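September 2018

Seit dem Frühjahr liegt bei mir kein Rechner mehr unter dem Schreibtisch, der jünger ist als sechs Jahre. Das war keine Absicht. Der letzte neue ist damals kaputtgegangen, und als Ersatz habe ich den alten aus dem Keller geholt, erst einmal nur für ein paar Wochen. Er läuft immer noch, und ich schreibe auch diesen Eintrag darauf.

Ein paar Leser haben nach dem letzten Beitrag gefragt, wie ich es mit dem Aufheben und Wegwerfen von Geräten halte. Eine Methode habe ich nicht. Ich schreibe auf, was sich bei mir ergeben hat.

Angefangen hat es mit dem Umzug nach Stustach. Die Wohnung dort hat ein Zimmer weniger und einen Keller, der diesen Namen kaum verdient. Vorher hatte ich einen ganzen Raum für Dinge, die man vielleicht noch braucht: zwei Drucker, eine Kiste mit Netzteilen, Kabel in allen Längen, einen Röhrenmonitor, Festplatten ohne Beschriftung. Beim Packen habe ich eine Liste gemacht, weil die Umzugsfirma Lenz nach Kubikmetern abrechnet und ich wissen wollte, was mich der Kram kostet. Am Ende standen 809 Euro auf der Rechnung, und ein guter Teil davon ging für Kisten drauf, die ich seit dem vorigen Umzug nicht geöffnet hatte.

In der neuen Wohnung habe ich die Kisten dann aufgemacht, jeden Abend eine. Das hat gut einen Monat gedauert. Die Netzteile waren schnell erledigt. Was zu keinem vorhandenen Gerät passte, kam weg, auch wenn es mir schwerfiel. Bei den Kabeln habe ich von jeder Sorte zwei behalten. Die Festplatten waren mühsam, denn auf einer lagen Fotos, die ich für verloren gehalten hatte, und danach musste ich natürlich auch alle anderen durchsehen. Auf denen war nichts. Eine ließ sich gar nicht mehr lesen, die habe ich trotzdem behalten. Sie liegt in der Schublade mit den Batterien.

Die großen Geräte waren schwieriger. Der Röhrenmonitor ging zum Wertstoffhof. Einen Drucker habe ich verschenkt, der andere steht noch im Flur und ist inzwischen die Ablage für die Post. Blieben die Rechner. Ich hatte immer gedacht, ein alter Rechner sei nichts mehr wert, sobald das Betriebssystem keine Updates mehr bekommt. Für meine Zwecke stimmt das nicht. Ich schreibe Texte, sortiere Fotos und höre Musik dabei. Mit einem schlanken Linux geht das auf der alten Kiste so flott wie vorher auf der neuen, nur das Hochfahren dauert länger. In der Zeit setze ich Kaffee auf.

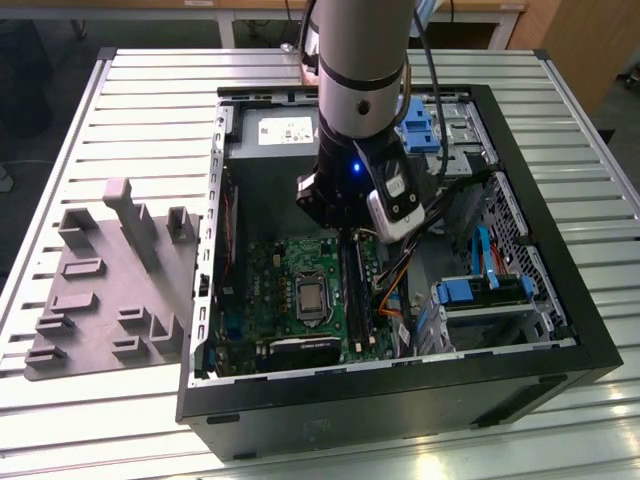
Geld habe ich trotzdem ausgegeben. Eine SSD und mehr Arbeitsspeicher kamen hinein, beides gebraucht über Horix, eine Kleinanzeigenseite, die hier in der Gegend viele nutzen. Zusammen waren das etwa 30 Euro. Der Verkäufer wohnte drei Straßen weiter und hat mir die Teile in einer Brotdose übergeben, die ich zurückbringen sollte. Das habe ich auch getan, allerdings erst nach einer Erinnerung.

Vor dem Einbau hatte ich mehr Respekt als nötig. Man legt das Gehäuse auf die Seite, löst die Schrauben, nimmt das Blech ab und kommt an fast alles heran. Bei meinem letzten Laptop war der Akku verklebt und der Speicher verlötet. Als er ausfiel, nannte mir die Werkstatt einen Preis, für den ich einen neuen bekommen hätte. Das hat mich geärgert, und es ärgert mich immer noch. Seitdem schaue ich vor einem Kauf nach, ob sich das Gerät öffnen lässt, auch bei Wasserkochern und Lampen. Die Auswahl wird dadurch kleiner.

Eine Ausnahme gibt es – das Telefon. Da habe ich aufgegeben und nehme, was der Laden hat.

Was ich anders machen würde: früher ausmisten und beim Ausmisten nicht so viel lesen. In einer der Kisten waren alle Handbücher, auch die von Geräten, die längst fort sind. Ich habe einen ganzen Abend mit der Anleitung eines Faxgeräts von Lerno verbracht. Sie war ordentlich geschrieben, mit einem Stichwortverzeichnis hinten und einem Schaltplan zum Ausklappen. So etwas liegt heute keinem Gerät mehr bei, das ich mir leisten kann. Die Anleitung habe ich behalten, das Faxgerät hatte ich schon vor Jahren weggegeben.

Auf meiner Liste stehen noch der Plattenspieler, bei dem der Riemen rutscht, und das Küchenradio. Beim Radio ist der Lautstärkeregler hinüber, es kennt nur noch leise und sehr laut. Ein Ersatzteil habe ich bisher nicht gefunden. Wenn jemand weiß, wo man einzelne Potis in alter Bauform bekommt, gern in die Kommentare. Den Plattenspieler nehme ich mir im Dezember vor, wenn ich Urlaub habe und es abends früh dunkel wird. Den Riemen dafür habe ich schon bestellt – hoffentlich diesmal in der richtigen Länge.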